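Spare room update, typing this with a cup of coffee going cold so excuse the mess.

So the spare bed. It has been the family dumping ground since January. Anything without a home goes on the bed, then something else goes on top of that, and then the door gets shut. I finally had one free morning and decided the rule would be simple: the bed is the folding table. Clear a space in the middle, fold in the middle, push the rest to the far end until I can deal.

Put the green sheet on first. It's the fitted one from Resance, sort of olive, sort of sage, depends on the time of day and who you ask. I like folding on a plain sheet. You can see your edges. On the striped one I always end up lining the shirt up with the stripes and the stripes are never straight because the sheet is never straight. Took me years to work that out.

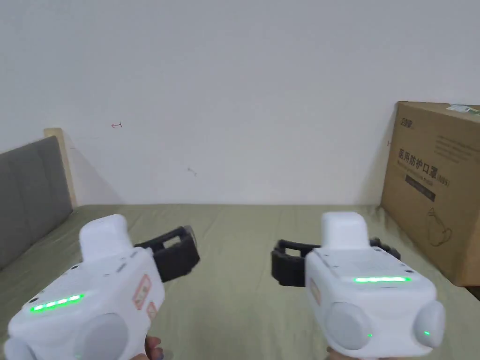
*Green sheet on, ready to start.*

Pulled tight enough, I think. It will never be totally smooth, the mattress is deep and the corners ping off if you go too hard. Corner at the head end is the worst one. Do that one first, then the one diagonal from it, then the other two give up without a fight.

Clothes next. My plan was everything blue, then everything white, then the sad gray pile. Got as far as blue.

I used to fold shirts the way my whole family does, in half down the middle, sleeves tucked wherever, in half again, done. Looks fine for a day. Then you pull one from the middle of the stack and the whole lot slides. Now I do it like this:

- Face down, flat, smooth out from the middle with both hands
- One side in, sleeve back on itself
- Other side in, same width or close to it
- Bottom up to the collar, or in thirds if it's long
- Flip it, leave it, don't fuss

It's slower. I know it's slower. But the drawer in the Tristarby chest is shallow and the old way made a lump that caught on the runner every single time, and I got sick of reaching in with a ruler.

Thick things I fold once less. Anything with a hood gets the hood folded down flat first or it makes a bump. Towels in thirds longways, always, no discussion. 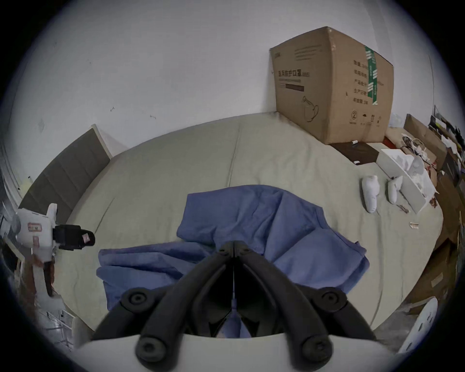
Storage is the real problem in that room, more than the laundry. There is one chest, one shelf, and a closet that's mostly coats. Everything that arrives in a box tends to stay in the box. At the far end of the mattress I've still got the big brown carton, face masks according to the print, with the little drawing of one on it, and I keep shoving it along without making a decision. Same goes for the heap by the wall, boxes and bags and papers with a tangle of white cables sat on top like a hat. I'd love to say I sorted the cables. I put "cables" on the list. The list is on the fridge.

What I did buy was two of the canvas bins from Condori, the low wide kind. I measured the shelf first (600 deep, in millimeters, the tape only has the metric side left you can read) and it's 800 across, so they sit next to each other with a gap you can get your hand into. One for packing bits I might reuse. One for "ask later". The ask later one will be full by tonight and I accept that.

Packing bits, while I'm on it. I am a keeper of foam. Molded inserts, trays, those white shapes that only fit the one thing they came with. Every time I think, but what if we move. We are not moving. New rule is if I can't name what it came out of, it goes. I wrote that down too so now it's offical.

Back to the blue pile.

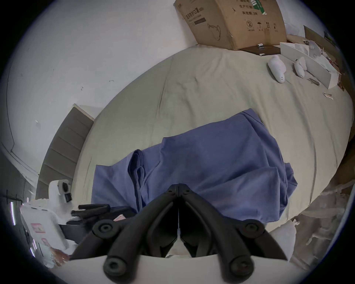 Shirts with a seam down the side that has twisted in the wash are the ones that drive me nuts. You line up the hem and the shoulders are off. Line up the shoulders and the hem looks drunk. I go with the shoulders every time, since that's the bit you see when you open the drawer. Let the hem do what it wants.

Also, fold soon after drying. Obvious, everyone says it, I still don't. I had a load sit in the basket overnight and had to give every piece a good shake and a stroke down with my palm, and that adds up when you've let it go as long as I do. I put a timer on for 15 minutes to see how far I'd get. Not as far as I'd have liked. The timer did keep me from wandering off to read old receipts though, so I'll use it again.

A few things I tried that didn't stick:

- Folding board. Fine for kids' tees, too narrow for anything of mine. Gave it away.
- Rolling. Looks lovely for a weekend bag, in a drawer they unroll like ferns.
- Filing shirts upright. Works if the drawer is full. Mine goes from stuffed to half empty by the end of a week and then they all lie down.
- Scented drawer paper from Parner. Sneezed.

The sleeve thing is still where I mess up. Short sleeves I barely bother, they just come in with the side. Long sleeves need to go back down on themselves or you get a thick band across the shoulders and the stack leans over. If you do the first one right you can use it as the guide for the rest, lay each new one on top and match the width. That was my best discovery of the morning, tiny as it is. And hold the top edge straight before you bring anything over. If that edge is off, start again, it takes two seconds.
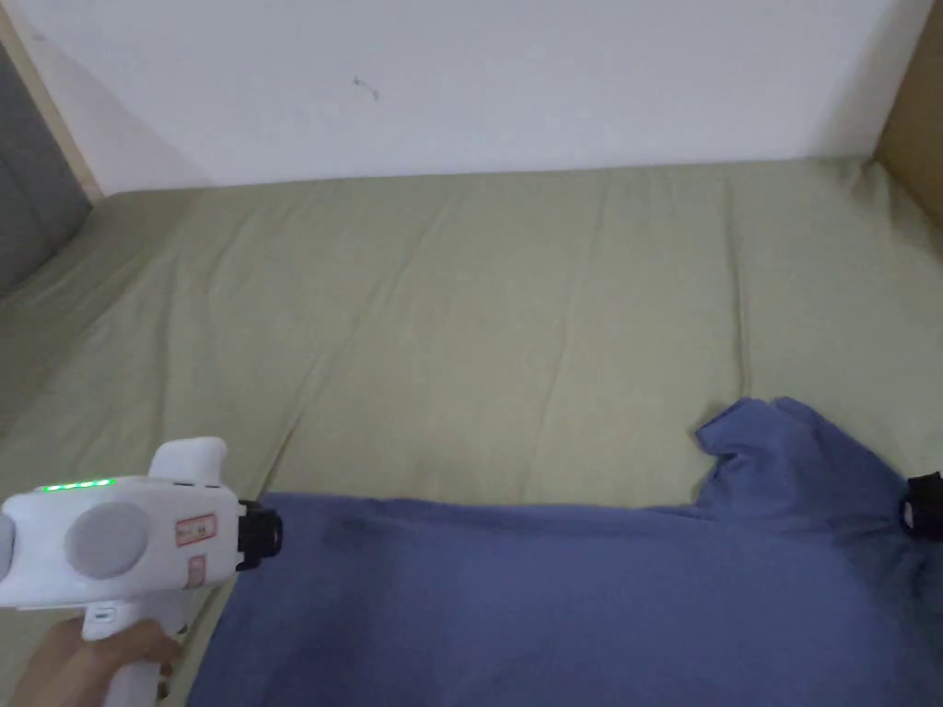
## Still to do

White pile. Gray pile. Cables (see fridge). Decide about the carton, properly this time. Wipe down the wall by the bed, there are little scuff marks I can't stop looking at now that I've noticed them. Touch up paint is in the garage somewhere, under something, naturaly.

I want a hook rail by the door too, the kind with a small shelf on top, 200 deep at the most or the door hits it. If anyone has one they like, leave me a comment, I've looked at so many they've all blurred into one rail.

Coffee is stone cold. Going back in.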